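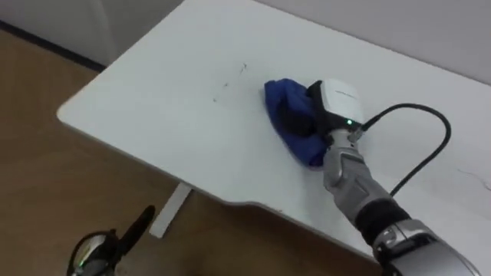

White tabletop, blue cloth, three small dark marks

Best way to get marks off a white desk top without dulling it?
Posted by raltat_rover, 2023-03-19

Hi all, I bought a secondhand white desk from a house clearance in Raltatbridge and I love it, but it's got little dark marks dotted about that won't shift. I've tried washing-up liquid and warm water, then a bit of glass cleaner, and I'm no further on. I think two of them might be biro and the rest could be anything (the seller's teenager used it for homework, so who knows!).

The top is smooth and plain and I really don't want to end up with a dull patch right where I sit. My mum swears by toothpaste, my neighbour says nail varnish remover, and I'm scared of both. Has anyone managed this on a white surface and kept the shine? Paid 36 quid for it so I'm not going to cry if it goes wrong, but I'd rather it didn't.

weslow_wendy
Please don't start with the nail varnish remover! I did that on my daughter's bedroom desk and it took the finish off in a patch the size of a saucer - five years on I still keep a plant pot over it.

What I do now is bicarb and a few drops of water, mixed until it's like thin yoghurt. Dab it on the mark, leave it for ten minutes, then wipe it off with a soft damp cloth and hardly any pressure. It's a very mild abrasive, so try it underneath or round the back first. For biro I'd go straight to surgical spirit on a cotton bud, only on the mark itself, and swap the bud as soon as it picks up colour or you'll spread the ink about. Rinse with plain water and dry it after.

Toothpaste does work sometimes, but the whitening ones are gritty and that's probably where your dull patch would come from.

tapedeck72
magic sponge. 2 mins. done

iyer_lane_diy
Bit more on the sponge, as I've had one go badly. They're basically very fine sandpaper, so on a matt top you'd get away with it but on anything shiny you can see where you've been once the light's low. If you do use one, keep it wet and stop the moment the mark fades.

Also worth asking if they're marks at all. Run a fingernail over them. If it catches, you've got a chip or a tiny burn and no amount of cleaning will help. I filled mine with a white repair stick from Dekuneo in Weslow, pressed it in, scraped it level with an old loyalty card and left it overnight. Not perfect up close but I only notice it when I'm dusting.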